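Utent Users' Forum > Hardware > Grippers and End Effectors

Topic: Blue textured pads compared with smooth pads on hand-held grippers — cup and tissue box trials

mkd_lab
Posted 14/10/2022
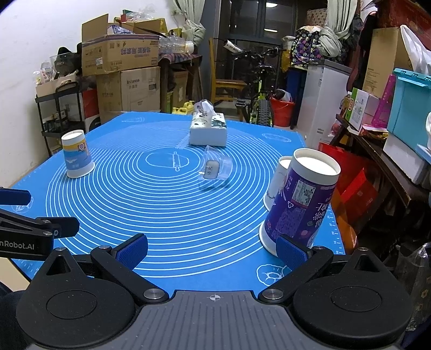

Our laboratory has completed its first comparison of pad materials for hand-held collection, and I am submitting the results here for review by other members. Two pad types were evaluated: the blue textured pad and the smooth gray pad supplied by Rizzi. Each was fitted to the same two-finger tool. The objects were paper cups, a tissue box and a small clear bag with a tag inside, presented on a blue silicone mat.

Each pad type was used for 40 attempts per object. An attempt was recorded as successful if the object was lifted, held and set down without being dropped or visibly deformed. With the paper cups, the textured pad failed twice and the smooth pad failed nine times. With the tissue box the two were equal. With the plastic bag the smooth pad performed better, a result we did not anticipate.

It is our present recommendation that the textured pad be adopted as standard for the coming sessions. Comments are invited.

northbench
Thank you for the report. I would ask whether closing force was held constant between the two pad types. In our own trials in September, operators squeezed harder with smooth pads once they had dropped one or two cups. That alone would account for much of the difference in either direction.

mkd_lab
Closing force was not controlled. The trigger is operated by hand and the tool does not log force. Finger width was logged for every attempt, and the mean closed width on the cups differed very little between pads. I accept that width is an imperfect substitute.

quillon_r
I must disagree with the recommendation. A mat of this kind grips the base of a cup, and a cup that does not slide is much easier to pick up. On a bare laminate table we found that cups were pushed over by the first finger to make contact, whichever pad was fitted. The choice of surface should be settled before the choice of pad.

Orientation also deserves attention. An upside-down cup and an upright cup are different tasks. The upright cup has an open rim that gives way under pressure, and the upside-down cup narrows toward the top, so that the fingers tend to ride up and off. Were these reported separately?

mkd_lab
They were not. The records can be separated and I will post the figures when this has been done. Our first impression is that most of the smooth pad failures involved upside-down cups.

Regarding the mat, it was chosen because the printed circles allow operators to return objects to the same starting places. We would be reluctant to give that up.

quillon_r
The same purpose can be served by tape marks on the table. I maintain my objection.

teal_harbor
Our group uses the Skistus controller with a fixed arm, and has logged 2705 grasps on the textured pads. Two observations may be of use.

First, the texture wears. The inner edge of each pad becomes polished before the remainder, and cup failures increase from that point. We now replace pads at fixed intervals.

Second, the plastic bag result agrees with ours. Thin film catches on the texture and does not release cleanly when the fingers open — the bag is then carried away from the place where it was set down. We fit smooth pads for all film packaging.

northbench
Has anyone fitted one pad of each type on the same tool? The Ikov adapter plates would permit it.

teal_harbor
We attempted this for 30 grasps and discontinued it. Objects rotated toward the textured side on closing. I would not advise it for cups.

mkd_lab
The comments are appreciated. The recommendation is amended as follows: textured pads for cups and cartons, smooth pads for film, and no mixed pairs. A second series will be conducted with and without the mat, with upright and upside-down cups recorded separately. I will post the results in this topic.

quillon_r
That is acceptable. Please include the age of the pads in the second series.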